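Skedureck gallery: the furnished floor, one visit
18 Jan 2020

Skedureck says its furnished floor shows how a home and an office can share one level. I have read that line in every brochure since October, and I went to see whether the claim holds once you are standing on the carpet. My notes are short and not especially kind.

A plain white mug with a C-shaped handle, in a black-gloved robotic hand. Glossy, and the sort of mug every showroom buys.

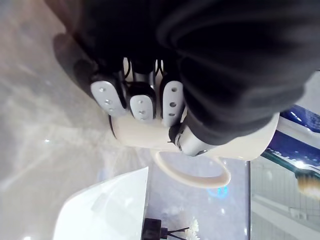 Striped carpet in grays with a little muted purple, then a darker smooth floor, and a thin metallic strip between them running on the diagonal.

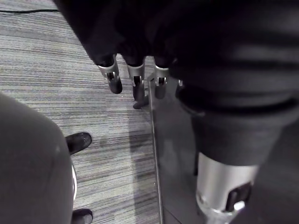 Marble-look top on a charcoal cabinet, white rectangular basin, matte black single-lever faucet. Toothpaste at the front corner, and a desk with a laptop over by the office chair.

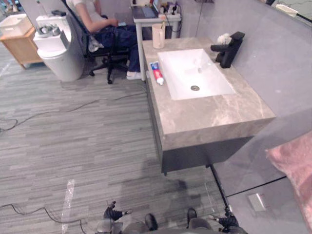
The brochure calls the whole arrangement Clasero, and asks 2000 for the bathroom package before delivery. I asked what the stone was and got the word "premium" twice. Fine, but premium what? If it's real marble, say so on the tag. If it's a composite, say that too, and let people decide whether they want to pay for the look of it.

I have a bigger doubt about floors that change material partway across a room. Designers love them. They photograph well and they save on walls, and then somebody has to vacuum along the join for the next 11 years. The sales sheet says the Tăng edging never lifts. Never is a long time for a piece of trim, and the written guarantee covers 3 years. I would like to see a floor that has been walked on for that long before I believe either number.

Squared-off basins are another thing I can't get excited about. The corners are where the soap collects. Staka sells a rounder one for 600, without the matching cabinet, and I'd look at that first if the bathroom were mine to pay for.

As for living and working on one level, plenty of people already do it with a door in the middle, and I haven't heard a good argument for taking the door away. Skedureck has promised me a price list with the materials written out. I'll add it to this page if it comes.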